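February 23, 2024

Day two in Grarov. Up before the alarm, the heating pipe in the guest house having knocked through most of the night. Breakfast room opened late. Bread, white cheese, pickled peppers, coffee from an urn.

The procession was listed in the regional events calendar for 10:00 and left the lower church at 10:40. Jozef Wuyts, who has followed these winter festivals for longer than I have, told me last night to add 30 minutes to any printed time and treat the remainder as luck. Route as follows: lower church, mill bridge, the main street as far as the pharmacy, then left up to the square. The organisers' sheet gives 113 masked walkers this year, all from the town and the two villages above it. Masks are carved lime wood with sheepskin at the back. Bells are worn on a leather belt and strike on every second step, so a column can be heard well before it clears the bridge.

The straw figure came last, on a handcart. It is meant to stand for winter and gets burned on the river flat after dark. According to the sheet the custom first appears in the parish accounts as a payment for straw, and the town has turned 767 this year, which explains the extra banners and the longer speeches. The mayor spoke twice. I got the gist of the first.

Position notes for next time: the pharmacy corner is the best spot until 11:00, after which the sun sits directly behind the walkers. The square itself is too crowded to be useful. The steps of the old savings bank give a clear line over people's heads and were half empty.

Lunch at Fenurum, the hall behind the square. Bean soup, fried dough with plum jam. 800 portions of soup are cooked for the day, and it had run out by the time Vilmos Gulyás arrived, so he had two helpings of dough. He confirmed the June dates for the midsummer fires at Trovard and will send the bus timetable once it's published. Accommodation there is limited to one inn and the campground. I should book the inn this week.
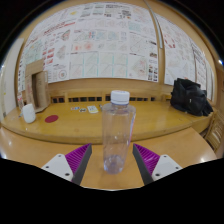
Bottle on the table, Grarov.

Left the hall at 14:15. Walked back along the river to check the burning site. Pyre stacked, rope barrier up on the near side only. Wind light, from the west, so the east bank will get the smoke.

Burning set down for 18:30. With the Wuyts correction, 19:00. Spare batteries charging, grey scarf still damp on the radiator. Expenses today: lunch, bus fare, one festival badge in enamelled tin.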